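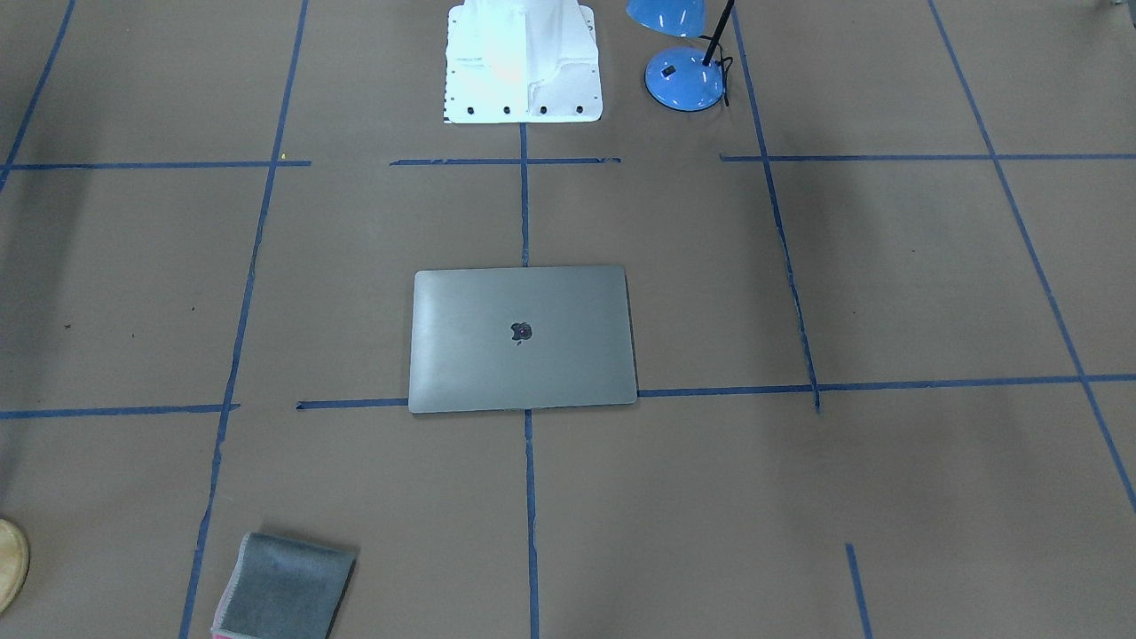

分类:二手交易杂谈 > 买前求助

主题:官翻、店保、“准新”,到底有几个是真的?

铁皮饭盒
想收一台二手笔记本,看了一个多星期,越看越不信。卖家十个里有九个写“女生自用、几乎没怎么开机”。问电池循环,回我“很健康”。健康是多少?不说。
现在看中一家叫 Wollum 的店,说是检测过的整备机,带店保,电池循环 124 次,附一份检测报告。报告有 4 页,我从头看到尾,只有一页跟机器有关,剩下全是免责条款。各位怎么看?

老胡不喝茶
循环次数低不等于电池好。常年插电放着的机器,次数漂亮得很,容量照样掉。让他截系统里的最大容量,要带当天时间。不肯截就算了,下一家。

河边修表
楼上说得对一半。截图也能是别的机器的。序列号要跟底壳上的对得上,让他录一段不剪辑的视频,从底壳拍到开机。

Plisum用户
我不同意你们这么紧张。我去年六月在 Wollum 买过,用到现在没毛病,店保也真给修,转轴松了寄过去,来回 26 天。贵是贵一点,买个省心。

铁皮饭盒
26 天叫省心?这期间你拿什么干活?

Plisum用户
家里有台旧的顶着。再说你去找私人卖家,连寄回去的地方都没有。

老胡不喝茶
店保我一向当没有。条款里那句“人为损坏除外”,什么算人为,解释权在他手上。我同事的屏幕排线出问题,店里说是开合过度。笔记本不开合怎么用?

Nadja Hämmerli
我在苏黎世,中文是后来学的,写得不好请原谅。我们这边有家店叫 Zurkix,也卖整备机,外壳分 A、B、C 三级。我买的是 A 级,收到时边角有一处磕痕,他们的答复是 A 级允许“轻微痕迹”。所以等级这个词,每家店都有自己的意思,最好先问清楚书面标准。

河边修表
磕痕我倒不太在乎,我在乎的是磕过以后有没有拆开过。外壳擦干净了看着都像新的,照片里根本看不出里面换过什么。螺丝口有没有花,比盖子亮不亮有用。

铁皮饭盒
问了螺丝,客服说“出厂状态”。可他们自己宣传页上写着每台都拆机清灰。这两句话总有一句是假的。

Plisum用户
也可能客服根本不懂,照着模板回的。你别什么都往坏处想。

铁皮饭盒
不懂还敢回“出厂状态”,那报告我更不敢信了。

老胡不喝茶
报告是谁出的?如果写着 Lanz 检测,我记得以前有人扒过,收钱盖章,机器都没过手。不过是听来的,帖子我没存。

河边修表
听来的就别写这么肯定了吧。Lanz 我不熟,但没凭据的事说出来,跟卖家说“很健康”有什么两样。

老胡不喝茶
行,那句当我没说。前面那条我不收回,先要截图。

Nadja Hämmerli
还有一个问题:退货时运费谁付?我那次是自己付的。

铁皮饭盒
刚问,七天可退,运费自理,还要收“整备折损费”,金额看情况。看什么情况也没写。先不下单了,周末去线下店转转,至少能自己拧开机盖看一眼电池。有结果再回来更新。

河边修表
带上十字以外的螺丝刀,多半是梅花的。当场拆之前先问店里让不让,很多店不让。

本帖浏览 1272

相关主题
验机视频应该怎么拍才算数
外接显示器偶尔黑屏,换线没用
店保和官方保修能不能同时有
出一个旧扩展坞,可小刀
电池鼓包还能不能继续用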